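An afternoon with the Nido

Posted March 14, 2024

I have been promised a robot in my kitchen since I was nine years old, so when Rosidov opened its doors to the public last month I signed up mostly to be annoyed in person. I got what I came for, plus a decent sandwich.

The address is on the old Mac Suibhne lot, past the tire place. They checked us in, handed out lanyards, and sat us down for a slide deck. The deck had one number I wrote down: 753 grasps in a day, said in the tone people use for moon landings. Grasps of what? Successful ones? I raised my hand and was told we'd get to that. We did not get to that.

Then we were let into the room with the arm. The product is called Nido and the pitch is simple enough. It picks up small things and puts them where they go. Groceries, toys, whatever is lying on the counter. One arm, a two-fingered gripper, a white table with white walls behind it, and a little camera down by the fingers so the software can see what it's reaching for.
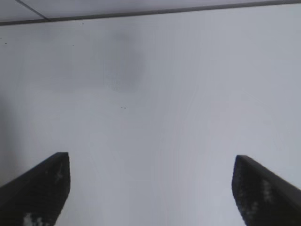

My kitchen does not look like that room. My counter is brown speckled stone with mail on it, and the light comes in sideways until four and then quits. I asked Liam Madigan, who was running the demo, how it does on a messy counter in bad light. He said they were "working up to clutter." I liked him for that answer, and I'd have liked the slide deck more if it had been on there.

The other thing I kept asking about was speed. I can clear a table in less time than it takes to explain why I shouldn't have to. People in the front row clapped for a single pick. I've got nothing against clapping, but I have a toddler nephew who does this for free and throws in a dance.

A man next to me who had been to the Asano open house in February told me theirs was faster and dropped more. Take that for what it's worth, which is one guy in a lanyard. He also said Asano gave out tote bags.

Price came up near the end. They wouldn't commit, but 3000 dollars was floated as the number they'd like to hit someday, and the monthly plan was waved away with "we're still modeling that." When I hear a company is still modeling the monthly plan, I hear that there will be a monthly plan.

To be fair to them, a robot that works around small, soft, lumpy stuff has a harder job than one that stacks boxes. A box has corners. Most of what's on my counter doesn't, and half of it bruises.

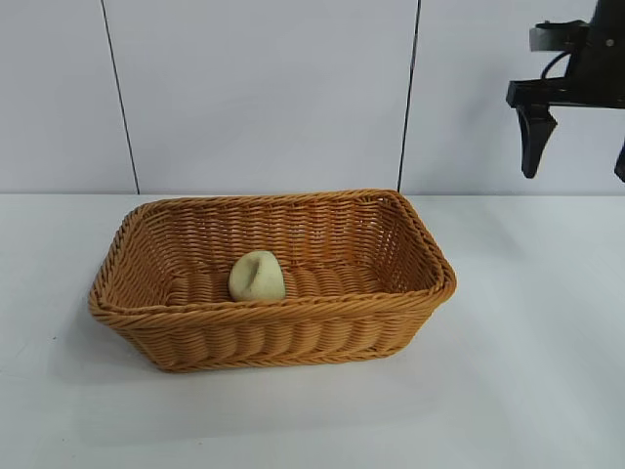 Would I put one in my house?

At the price they hope for, with a monthly fee on top, I'd keep my money. If they can show me an hour of it working in a real kitchen, unedited, with the blinds open and a cereal bowl in the way, I'll drive back out there and watch the whole thing. I left my email on the sign-up sheet, and so far I've gotten two newsletters and a survey.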